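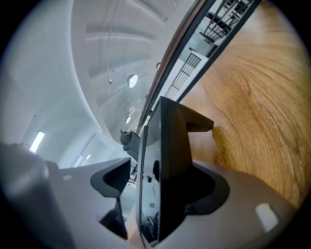 A dark, glossy panel held upright in one of the workrooms at the Donari repair rooms.

The repair rooms at Donari are to stay open through the winter, and regulars will be glad to hear that they are getting a second room into the bargain. The news came at the end of July, when the lease on the old seed merchant's in Hedau was renewed for another 4 years, and there was a good deal of tea drunk on the strength of it.

For anyone who has not yet climbed the stairs, Donari is the place to take the things you can't quite bring yourself to throw out. Radios with a crackle, lamps that flicker when a lorry goes past, the little screen from the kitchen that went dark one morning and has been sitting in a drawer ever since. People bring them in a carrier bag, usually with an apology for the state of them, and are shown to a table and handed a screwdriver.

In the past year 232 items have gone across the tables, and a fair share of them were panels and screens of one sort or another. These take patience. The glossy fronts show every fingerprint, and the helpers like them handled by the sides and stood up well away from the edge of the table. A soft cloth is kept for the purpose, and woe betide the visitor who uses it to wipe up a spill!

The second room, across the landing, will be given over to the slower jobs, the ones that have to be left in pieces overnight while somebody hunts for a part. Until now these have been packed away at closing time and laid out again the next morning, with the small screws in jam jars and a good many of them, sad to say, in the wrong jam jars. Being able to leave a job where it lies and simply shut the door on it will be a real treat.

A grant of 3,000 pounds from the Layug Fund will go on shelving, better lamps for close work and a proper cupboard for spare leads, which have been multiplying in a cardboard box under the window for as long as anyone can remember. Drirelero, the hardware shop at the bottom of the hill, has promised the paint at cost, and has asked only that the colour be chosen before the autumn rush.

There is still no charge for a visit, though a tin stands by the door for those who would like to put something towards the heating. Visitors are asked to bring one item at a time, along with its charger or lead if it can be found, and to say at the start if it has ever been dropped (it makes the looking so much quicker, and you will not be told off). Anything with a cracked glass front should come wrapped in a towel.

The rooms open at 2 in the afternoon and the last job is taken on an hour before closing. Painting of the second room is due to begin once the shelves have arrived, and the first room will carry on as usual in the meantime, kettle and all.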